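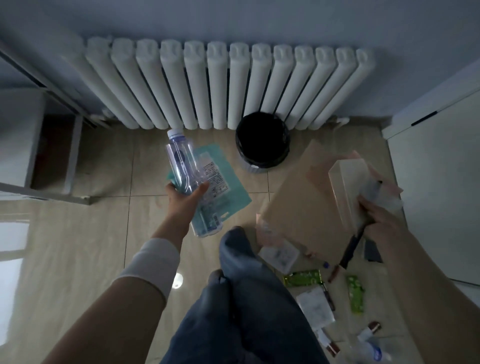

**Florin Manole**

Posting this under Standards because I want the sorting rule settled before the Kulo line takes any more floor-clearing jobs. The task is litter pickup by a person, used as the reference for how the unit should do it. A bin by a radiator, small stuff on tile: snack packets, a pen, a couple of batteries, a phone-shaped thing lying flat, and a plastic bottle and a bag already in the left hand.

Our draft procedure at Trulbridge reads:

1. Clear the floor in order of distance from the bin, nearest first.
2. One item per hand.
3. Anything under 200 grams may be dropped in the bin without a second check.
4. Anything not recognised is left in place and flagged.

My problem is with 2 and 3. The person breaks rule 2 straight away, bottle and bag together in one hand. Rule 3 sends a loose battery into a lined bin with the packets. Comments please.

---

**c_pana**

Rule 3 is wrong as written. Weight tells you whether the arm can lift it. It says nothing about whether it belongs in the bin. Batteries need their own class and their own container, and the class has to be checked before the grasp is planned. We had the same clause at Pirley and took it out in May.

Suggested wording:

> Cells and batteries of any size are never placed in a general waste bin. If no battery container is registered in the room, leave the item and flag it.

Same for pens. A pen is not waste unless the customer has said it is.

---

**Radu M.**

> A pen is not waste unless the customer has said it is.

Disagree. If the default is "keep" for every pen, paper and small box, the unit clears the wrappers and leaves the rest on the floor, and the customer rings us to say it doesn't work. We logged 1767 floor items in the Anghel trial and most of the complaints were about things left behind. Things wrongly binned hardly came up.

I'd go with three outcomes: bin, set aside, leave. Set aside means a tray on the nearest flat surface. Pens, batteries and phones go to the tray. Leave is only for items the unit can't lift or can't class at all.

---

**c_pana**

People complain about what they can see. Somebody whose receipt went out with the rubbish may not find out for a month. I wouldn't set a default on complaint counts.

The tray is fine by me, provided batteries sit apart from each other and from anything metal. Put that in the rule and don't leave it to the installer.

---

**Aurel_Mihaila**

On rule 2. A two-item grasp is normal for a person and I don't see a safety reason to ban it for a soft item plus a rigid one. The bag gives, the bottle doesn't, and the fingers close on both. The trouble is release. If both items are going to the same place, open over it and you're done. If one is waste and the other isn't, you need to drop one and hold the other, and our hand can't do that reliably.

So:

> Two items may be held in one hand only if both have the same destination.

That lets you keep the speed and you don't need to argue about grip.

---

**Florin Manole**

Good, taking that one nearly word for word. It also means the destination has to be decided before pickup, so it fits with Catinca's point on classing first.

What about bags and boxes that may have something in them? There's a small white box in the right hand, partly wrapped in translucent plastic, with a pen held along with it. By Aurel's rule that pair is only allowed if the box is going to the tray too.

---

**Radu M.**

Closed boxes: tray, always. Flat cardboard goes to recycling if there is a recycling bin registered, otherwise stack it against the wall. Don't let the unit fold it. It takes too long, and the 700 mm sheets we used for testing ended up across the walkway twice.

---

**iulian.b**

Reading from the installer side. Two things are missing.

First, the floor. Glossy tile gives reflections, and the window or a lamp can show up as a bright patch. On the Kulo units that has been classed as paper more than once, and the arm goes down to pick up nothing. Add a check: if the first grasp closes empty, look again from a second angle before retrying. Three empty grasps, stop and flag.

Second, fixed objects. A bin standing in front of a radiator leaves little room for the hand on that side. The procedure needs an approach direction, from the open side of the room, and a line saying the arm must not brace on or reach between radiator tubes.

---

**Aurel_Mihaila**

Agree on the radiator line. Three empty grasps is too many on tile, I'd stop at two. Each one is a fingertip hitting ceramic.

---

**iulian.b**

Two means a lot of flags on a sunny day. Make it three with reduced closing speed after the first.

---

**Florin Manole**

Leaving that one open until Aurel has fingertip wear figures. Draft as it stands:

1. Class every item and assign a destination (bin, tray, leave) before any pickup.
2. Batteries never go in general waste. Tray only, kept apart from each other and from metal.
3. Pens, phones and closed boxes go to the tray.
4. Two items per hand only with the same destination.
5. Approach the bin from the open side. No contact with radiators.
6. Empty grasp: look again from a second angle. Limit to be confirmed.

The 200 gram clause is gone. Flat cardboard goes in a separate note. Edits by Sunday, please.

---

**c_pana**

Item 3 needs "loose papers with writing or print, other than wrappers". Otherwise fine.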